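Tatiana Hudec keeps the broken parts in a jar on her desk. She offers it around like mints.

"That one cost us a Monday," she says, tipping out a sheared pin. Hudec looks after grippers at Zomel, where the two-finger tools spend their days picking up tubes, chargers and whatever else will fit between the pads. In June one of them began dropping things. It dropped them politely, she says, a second or so after the grip had been logged as good.

Her colleague Vikas Gautam blamed the software, "as is traditional." He went through 1369 grips and found up to 100 that had been marked as holding when they weren't. The cause was a finger pad that had come unglued at one corner and was creeping under load.

"The sensor was reading the squeeze on the pad," Gautam says. "It had no opinion about the tube."

Nobody was hurt, though a glass jar of face cream landed near Hudec's foot and she has switched to heavier shoes. Pads are now swapped every 3000 grips, and any gripper that drops two objects in a row gets pulled from the table. Gautam wanted an alarm as well. He got a sticker.

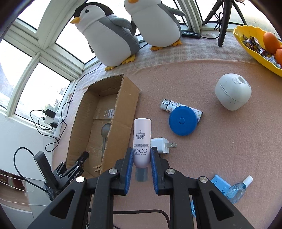

How do you check whether a finger pad is coming loose?

Press each corner sideways with your thumb while the power is off. If the pad shifts or an edge lifts, replace it before the next run.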